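Category: Workshop notebook / Packaging shelf tests

September 20, 2024

Second look at the Kustden seal samples. Siham Sfeir set the batch going in August, 84 pouches in the humidity cupboard, and I took over the weighing when she moved on to the Srour labels. Every pouch is weighed, put back, and weighed again at the next check. The Groko balance drifts if the door is left open, so shut the door and wait for the reading to settle before writing it down.

Two pouches have gained weight well beyond the rest. Both have a crease running into the end seal. I pressed them under water in the sink and got a thin line of bubbles from the crease on one, nothing from the other. I will cut that one open and try the dye. 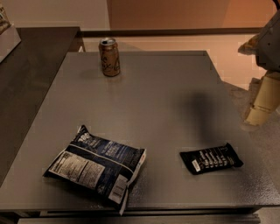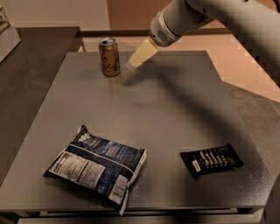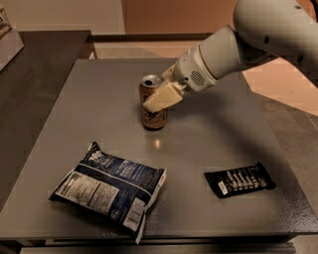
Seal width is still the thing we argue over. Prerkel want it narrower to save film, and on a flat pouch I can't see much wrong with that. The trouble starts when the film puckers before the jaws close. A drinks can like the coppery brown one on the grey table has a rigid wall and keeps its shape in a carton, but a pouch bends wherever it is pushed, and the bend often ends at the seal. I would keep the present width until we have results from the folded samples.

Jaw settings for the next lot: same temperature as before, dwell 300 milliseconds. Siham thinks the dwell is too short for the thicker film — she may be right, I have only tried it on the thin one. The lower jaw needs a new strip of tape first, the old one is scorched at the left end.

Film left on the big roll: 1,706 metres by the counter. Enough, but don't use it for setting up. There is a part roll under the bench for that.

Still to do: dye test, reweigh the two heavy ones, ask Kustden which side of the film they treat.

Recent entries
Balance door and drift
Srour labels, second glue
Tape for the lower jaw
Humidity cupboard: new salt trays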